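Folberg Household Guide
Section 9: Folding Small Hooded Garments

Applies to: hooded tops, hooded sleepers, anything with a hood and a child's name inked on the label in December by someone in a hurry.
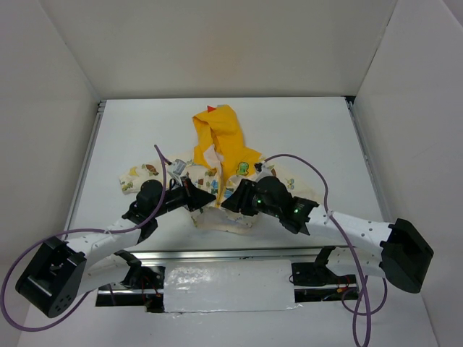
Most folding instructions assume a rectangle. A child's hooded top is a rectangle with two sleeves and a hood, and the hood has opinions. The Folberg method deals with the hood last, after everything else has been pinned down and has lost the will to argue.

You will need a flat, clear surface at waist height. A bed will do if you must, but a bed sags, and the fold sags with it. Adults' hooded sweatshirts are covered in Section 3 of the Curkanton supplement, along with fitted sheets, for which we can only offer sympathy.

Before you start

1. Check that the garment is dry. Pay attention to the hood, where two layers of fabric meet and moisture likes to spend the winter.

2. Empty the pockets, if there are any. Raisins count.

3. Close zippers and snaps. Leave drawstrings alone if they have been sewn down.

4. Look over the hem and cuffs for stains. A stain that has been through the dryer once is a long-term resident, but you may still want to treat it before it goes into a drawer.

NOTE: A busy print hides a great deal. Look at it in daylight, or accept what you find later.

Laying out

5. Put the garment down front side up with the hood pointing away from you. If it lands in a heap, find the hood first and work outward from there.

6. Take hold of the fabric where each sleeve meets the body and pull gently outward until the shoulders are level. Pull from the seams. Pulling from the cuffs gives you long sleeves and a short temper.

7. Draw the hem toward you until the body lies flat. Smooth from the middle to the sides with the edge of your hand.

8. Open the hood, push the lining back where it belongs, and let it lie flat above the neckline.

CAUTION: Do not drag the garment by its hood. The neck seam stretches, and a stretched neck seam will not forgive you at any temperature.

Folding

9. Fold one sleeve straight across the body. Fold the other over it.

10. Fold each side in by a third so that you have a long strip with a hood at the top. If the strip is wider at one end, that's normal. Children are wider at one end for quite a while.

11. Bring the hem up to just below the neckline.

12. Fold the hood down over the bundle and tuck the loose edge under. Horns, ears, spikes and other decorations should lie flat on top. Do not fold through a stiffened spike — it will keep the crease and look defeated forever.

Storing

Stand the finished bundles on edge in a Cabral drawer divider, hood side up, so they can be told apart without digging. The standard divider is 40 centimeters long. Overfilling it will undo steps 9 through 12 in one motion, usually at bedtime.

Garments put away for a younger sibling can go in a Fledach storage bag (part 323). Wash them first. Marks nobody noticed in summer tend to introduce themselves after a few months in a bag.

If something goes wrong

The hood springs back open: turn the bundle over and let its own weight hold it.

One sleeve has gone missing: it is inside out, inside the body. Reach in from the hem and pull it through, then go back to step 5.

A child needs the garment right now: hand it over. Resume at step 1 tomorrow.

Revised August 2026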